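Da conservação das peças de vestuário no âmbito doméstico

Retomo neste espaço um assunto que ficou pendente desde agosto: a conservação e o reparo das roupas de uso corrente. A matéria costuma ser tratada como questão de economia do lar, e com razão, mas envolve também decisões de método que raramente são postas por escrito. O que segue resulta da minha prática pessoal e das conversas mantidas com os participantes do Círculo de Reparo Grutness, que frequento há 3 anos.

Convém começar pelo inventário. No início do inverno procedi ao levantamento completo do meu guarda-roupa e registrei 46 peças, excluídas as meias e a roupa íntima. Desse total, 15 apresentavam algum defeito: botões ausentes, bainhas descosturadas, punhos deformados, forros rompidos junto à cava. A proporção me pareceu elevada para quem se considera cuidadoso. Verifiquei que a maior parte dos defeitos era antiga e que eu vinha contornando o problema pelo expediente de não usar as peças afetadas.

A triagem obedeceu a um critério simples. Separei o que podia ser reparado em casa, o que exigia oficina e o que já não justificava intervenção. Para essa etapa recomenda-se uma superfície ampla e clara, sobre a qual as peças escuras possam ser examinadas com atenção, de preferência pela manhã.
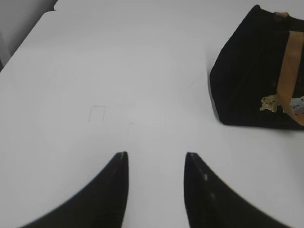 Mesa branca, de superfície ampla.

O reparo de tecidos escuros merece consideração à parte. O fio preto de boa procedência não é idêntico ao fio preto de outra marca, e a diferença, imperceptível no carretel, revela-se depois de algumas lavagens. Um tende ao azulado, outro ao castanho. Adotei o hábito de anotar, em uma ficha guardada com cada peça, a linha empregada e o mês do conserto. Marietjie Gumede, com quem aprendi o ponto invisível de bainha, considera a ficha um excesso; eu a mantenho, e já me poupou a compra de material repetido em duas ocasiões.

Quanto às lavagens, a orientação que sigo é a de reduzir a frequência e baixar a temperatura. As peças escuras são viradas do avesso e secas à sombra. O amaciante foi suprimido por completo. Nas malhas caneladas, em particular, o resíduo acumulado compromete a elasticidade, e punhos e golas passam a ceder sem retorno. A secagem em cabide, muito praticada em apartamentos pequenos, produz deformações nos ombros que nenhum ferro corrige de modo satisfatório.

Resta a questão dos fiapos. A remoção com fita adesiva atende aos casos urgentes, mas deixa cola sobre as fibras mais felpudas. Prefiro a escova de cerdas naturais, passada sempre no mesmo sentido, com o tecido estendido e apoiado. O aparelho elétrico de aparar bolinhas deve ser reservado às lãs mais densas; em tecidos finos o risco de furo é considerável, e falo com conhecimento de causa, tendo perdido assim um colete de que gostava.

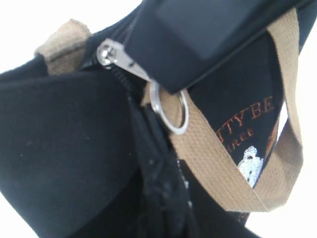
Tecido preto levemente felpudo, com pequenos fiapos claros.

Cumpre tratar agora dos serviços externos. Recorri durante muito tempo à oficina Jacobs, situada a poucos quarteirões da minha residência, cujo trabalho em zíperes e forros permanece correto. Os prazos, contudo, alongaram-se, e no último ano passei a dividir as encomendas com o ateliê Skistus, que aceita peças de malha. A substituição de um punho canelado é serviço delicado: o canelado novo deve ser ligeiramente menor que a abertura da manga e costurado sob tensão uniforme, do contrário a borda ondula. O ateliê executa a operação em máquina overloque e pede que a peça seja entregue lavada.

Registro ainda que a compra do canelado por conta própria nem sempre compensa. O material vendido a metro varia em gramatura, e a tonalidade vista na loja, sob lâmpada fria, engana. Levei para casa um corte que julgava cinza e que, à luz do dia, era francamente esverdeado. A loja Sekumness fornece pequenas amostras mediante pedido, prática que merece elogio e deveria ser generalizada no comércio de aviamentos.

No círculo, as opiniões divergem sobre a conveniência do reparo aparente. Yolandi Pillay defende que o remendo seja visível, em linha contrastante, e trouxe a um dos encontros uma jaqueta inteiramente refeita segundo esse princípio. Reconheço o mérito da execução. Para as roupas de trabalho, entretanto, continuo a preferir a intervenção discreta, e não me parece que haja contradição entre as duas escolas, desde que o reforço alcance a área sã do tecido em volta do rasgo. Uma margem de 2 centímetros costuma bastar para o algodão; a malha pede mais.

Deixo para outra publicação o cerzido de lã, que demanda instrumentos próprios e alguma paciência. Agradeço desde já as contribuições dos leitores, em especial quanto à troca de canelados em peças escuras, tema em que minha experiência é limitada.

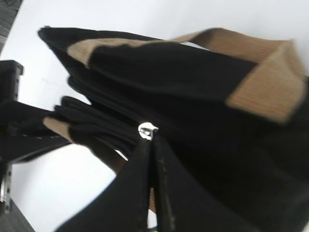
Keabetswe Fourie
Prezado, permita-me uma observação sobre os punhos. Antes de condenar um canelado frouxo, experimente umedecê-lo com água morna, juntar as nervuras com os dedos e deixá-lo secar na horizontal, sem peso. Recuperei assim dois casacos que já estavam separados para a costureira. Não funciona quando o elastano se rompeu, e nesse caso a substituição é mesmo o caminho. Quanto ao fio preto, concordo inteiramente com o uso da ficha. Aguardo o texto sobre o cerzido.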